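4.3 Numeração automática de títulos e legendas

Esta secção aplica-se ao editor Cornent, versão de abril de 2026, com o módulo de estilos Dinham instalado. Nas versões anteriores, o painel Listas encontra-se no menu Formatar e não no separador Estrutura.

Antes de começar

Guarde uma cópia do documento. A renumeração altera todos os títulos e legendas do ficheiro e só pode ser anulada enquanto o documento estiver aberto.

Associar a numeração aos estilos de título

1. Abra o separador Estrutura e clique em Listas > Nova lista multinível.
2. No campo Nome, escreva um identificador sem espaços (máximo de 24 caracteres).
3. Selecione o nível 1 e, em Ligar ao estilo, escolha Título 1.
4. Repita o passo 3 para os níveis 2 e 3.
5. Em Separador, escolha ponto, hífen ou nenhum.
6. Clique em Aplicar a todo o documento.

Nota: se um título tiver sido numerado à mão, o número digitado mantém-se e surge ao lado do automático. Utilize Estrutura > Limpar numeração manual antes do passo 6.

Cuidado: não aplique a lista a documentos com mais de 3.000 parágrafos com o registo de alterações ativo. O programa pode deixar de responder. 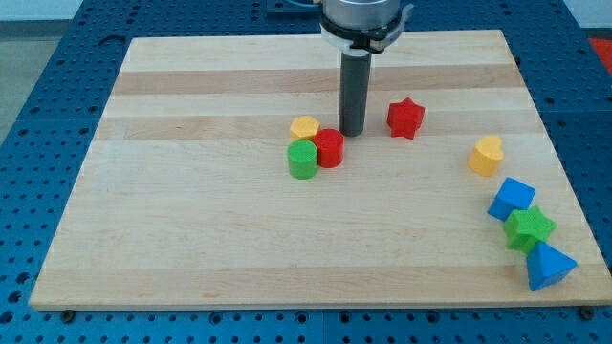

As legendas de figuras seguem uma sequência própria, independente da dos títulos. Para inserir uma legenda, selecione a figura e clique em Referências > Legenda. O rótulo predefinido é «Figura»; o número é atribuído pela posição no texto. O texto da legenda deve ser curto e identificar o conteúdo, por exemplo «Tábua de madeira clara com oito blocos coloridos». Não escreva o número nesse campo.

Incluir o número do capítulo na legenda

1. Clique em Referências > Legenda > Opções.
2. Ative Incluir número do capítulo.
3. Em Estilo de início, escolha Título 1.
4. Confirme com OK e prima F9 para atualizar os campos.

Nota: se aparecer «Figura 0-1», não existe nenhum Título 1 numerado antes da figura.

Remissões

Para remeter para uma figura ou título, utilize Referências > Remissão. Os números digitados diretamente no texto não são atualizados quando a ordem muda.

Mensagens de erro

Erro 95: o estilo indicado já está ligado a outra lista. Desligue-o em Listas > Gerir.
Erro 1.889: o modelo Enurstead está aberto só para leitura. Feche-o e repita a operação.

Para exportar a numeração para o formato Goel, consulte a secção 4.4.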